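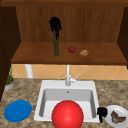
One person at the last session told me that they only shared the thing because their sister had, and their sister never shares rubbish. I have thought about that remark a great deal since, and I'd like to start with it tonight, because I think most of us could have said it.

(Let people settle. Check the back row can hear.)

So, the story itself. In March a page calling itself the Stultesov Herald put out a piece saying the count in the Toprak ward had been settled before the boxes were opened. It gave a winning margin of 111 votes. Now, the real count hadn't begun when that piece went up - the hall doors were still locked - and I do want you to hold on to that, as it's the simplest check of all and I very nearly missed it myself. Look at the time on the post, then look at when the count started.

(Slow down. Last time I galloped through this part.)

The Herald has no address, no editor and no telephone number. Its "about" page was lifted word for word from a gardening site, and whoever did it had left in a line about mulch! I laughed, and then felt rather gloomy, since by then the post had been passed on 300 times and the correction, when Ornuvier printed it, managed 30.

What can you do with that, sitting at your own kitchen table? Well, I look for the same claim somewhere else, in a paper that would have to say sorry if it got it wrong. I read past the headline. And if the thing makes me cross, I go and put the kettle on before I touch the share button, which has saved me a fair bit of embarrassment over the years.

(Hand out sheet 2 now. It has the Herald post and the Ornuvier correction side by side. Give them a good few minutes with it and don't talk over them.)

Do be kind when you put a friend right. A private message goes down far better than a comment under the post with all their cousins watching. I've done it both ways and lost a Christmas card over one of them.

Questions, then tea. The Nasix reading room needs its chairs stacked by the window afterwards.

Shares 30 | Comments 2
Contact us | Copyright Nasix Talks | Back to top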